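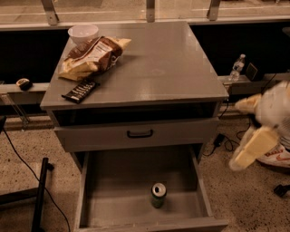 A green drinks can in the bottom drawer of a grey cabinet.

The 13 from Tramham to Lenz is changing on Monday, and I've been through the new timetable so I know what I'm in for. The first bus is now at 6.10, five minutes earlier than before, and the evening service goes down to one an hour after seven. The Sunday bus stays as it is.

The stop at Tutari Road is closed for good. The nearest one is by the old depot gates, roughly 400 yards up the hill – fine for me, less so with shopping.

I rode the whole route last week with Shona Skinner, who drove it for years when Brenon Coaches had the contract. She pointed out where the crews used to change over and the lay-by where the double-deckers had to wait for each other. We had a single-decker both ways, fairly full going out and nearly empty coming back.

Paper timetables are in the rack at Lenz bus station, on the left as you go in. The ones at the library are still the old ones.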